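Iva Teaching Kit review: three months of showing a robot how to set the table

I've been living with the Iva kit from Skillance since April, so I figured it was time to write the long version of what I've been telling people in bits and pieces. Quick background if you're new to this page: the Iva is a remote control setup for two arms. You hold a pair of handles, the arms copy your hands, and everything gets recorded so a policy can be trained on it later. I use mine for tableware, mostly forks, spoons, plates and cups, and I paid $3885 for it with my own money.

Forks and spoons are harder than they sound, by the way!
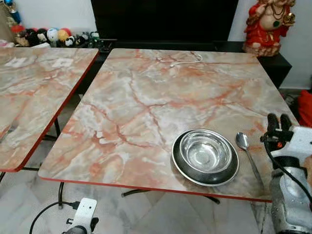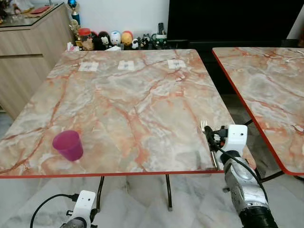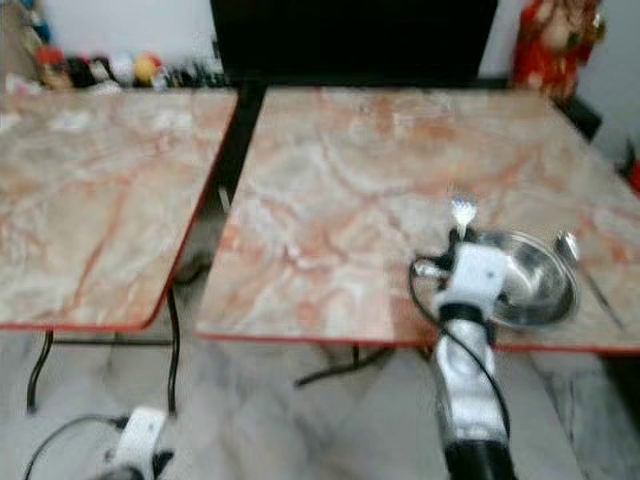
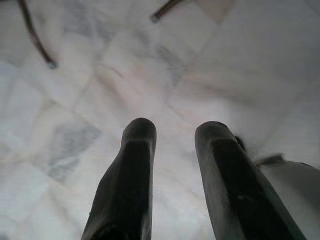 Stondale wrote to me after my first short post that the handles were the weak part for them, too light, and that their wrists drifted upward by the end of every session. I went back and paid attention to mine and yes, I do the same thing. A strip of weighted tape on each handle mostly cured it, but at this price I shouldn't be shopping for tape.

Now the good stuff. The lag is tiny. I came from an older Fuchs rig where you moved your hand and then sort of waited for the arm to agree with you, and with the Iva I stopped thinking about it by the second evening. Picking up a fork by the neck and keeping it upright takes a soft squeeze, and the trigger has enough travel that you can do soft (the Fuchs had open and shut and that was your lot). The wrist view is great for the last inch, when the head view can't tell you if you're over the handle or next to it.

The recording software is where I get grumpy. You can toss a bad take with one button, which I love, but you can't trim one. So if I do a lovely clean placement and then bump the plate on the way out, the whole thing goes. And the labels! Every take wants its own typed label, even if it's the same spoon to the same spot as the last one. Skillance says a batch option is coming. I'd like it yesterday.

I got to 1000 takes before I bothered training anything, and I'd tell you to stop and try sooner. My early ones were all over the place. Sometimes I came at the spoon from the left, sometimes from above, sometimes I dithered, and the trained arm learned to dither right along with me. Pick one approach and stick to it, go slower than feels natural, and shuffle where things start on the table.

Small gripes: the quick start booklet skips calibration completely (it's in the online manual, way down), and the foot pedal slides on a hard floor. I put a rubber mat under it.

Would I buy it again? For the arms and the feel of the handles once they're weighted, yes. If you only want to record a few dozen takes for fun, wait and see if the software gets better or look for a used one. I'm giving it 3 stars out of 4, and I'll bump that up the day I can trim a take.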